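How to Keep the Scorebook at a Youth Basketball Game
08/01/2023

I got handed the scorebook at my kid's first rec game at the Nusitz gym because I was sitting closest to the table. I had a pen that barely worked and no clue what the little circles meant. Five seasons later I still do it most Saturdays, and I really like it! So if you've been roped in too, let me walk you through how I do it.

Get there 20 minutes early and ask both coaches for their rosters. Write the players in by jersey number, lowest to highest. Don't go alphabetical – you'll be hunting for number 32 while three other things happen. Names can be messy, numbers can't. Then ask each coach for the starting five and put a small mark by them.

Next, find the running score column. It's usually along the bottom or down the middle, with the numbers printed out for you. Every time somebody scores, you slash off the new total and write the player's number next to it. A two in the player's row is a 2, a three is a 3, and a free throw is an empty circle that you fill in if it drops. Draw the circles as soon as the ref signals the shots, before the kid even steps up to the line.

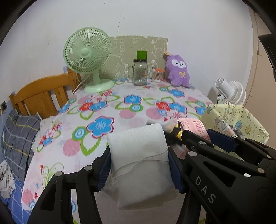 Fouls go in the boxes marked P1 to P5. Cross one off for the player, then cross one off in the team foul row for that half. I do both in the same motion now, but in my first season I forgot the team row constantly, and we once played most of a half at the Bhatia tournament in March without anyone shooting a bonus. The coaches were very nice about it (one of them was, anyway).

Timeouts are easy to miss. Write down the period and the clock time when one gets called, and tell the ref if a team is down to its last.

At every break, lean over and check your total against the scoreboard. If they don't match, wave the ref over right then. Fixing one basket at the end of the first quarter takes ten seconds. Fixing it after the final buzzer with two sets of parents standing over you takes a lot longer, trust me.

When the game's over, add up each player's points across the row, then add the column. It should equal your last slashed number. Have the ref sign it, and snap a picture with your phone before you hand the book in. In the Lestasmont league we also send the final score in that same night.

Bring two pens and a pencil. I use the pencil for the rosters and ink for everything after tip-off.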